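Menard hall roof levy passes, work to start after school hols

Feb 13, 2026

Menard ratepayers have backed a one-off levy to fix the community hall roof, with 1351 voting yes and 619 against.

The result was read out last night at the Flores Street library. Each household will pay $30 with their next water bill. Pensioners are exempt.

Leaks got bad in January after the big storm — buckets on the stage, the piano moved into the kitchen, two dance classes cancelled. The supper room has been shut ever since and the Tiltitz choir is still rehearsing at the footy club.

"I've been asking for this since the old gutters went," said Ruth Nina, who runs the Saturday craft table. "Glad its finally settled."

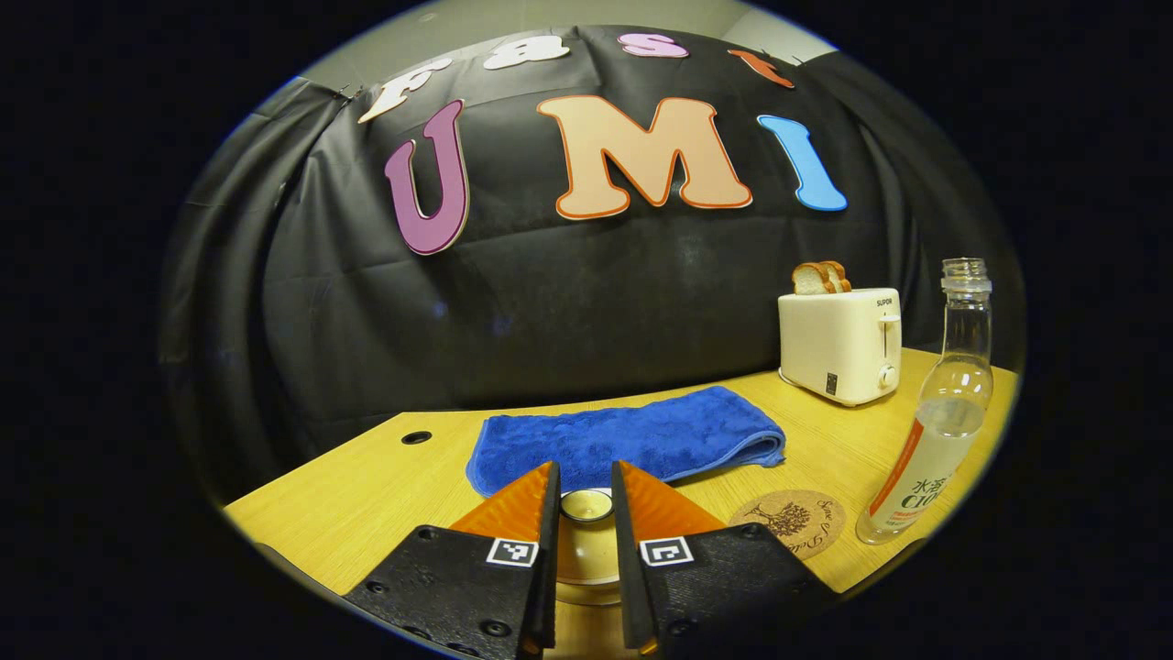

Colourful cut-out letters on a black backdrop, with a wood-grain tabletop in front.

Jairo Quintero spoke against the levy at both public meetings. He said yesterday he'd pay up but still reckons the money should of come out of the parks budget. Wants the quotes published. Council says they will be, no date given.

Poten Roofing has the job. Scaffold goes up on the car park side first, so no parking along the fence while that's there. Use the gravel lot behind the library. Side door stays open for the toy library and the blood bank.

Bookings for the main hall are on hold until the iron is on. Anyone who has paid a deposit can get it back or shift to a later date — ring the front desk, mornings only.

Next up for council: the pool fence.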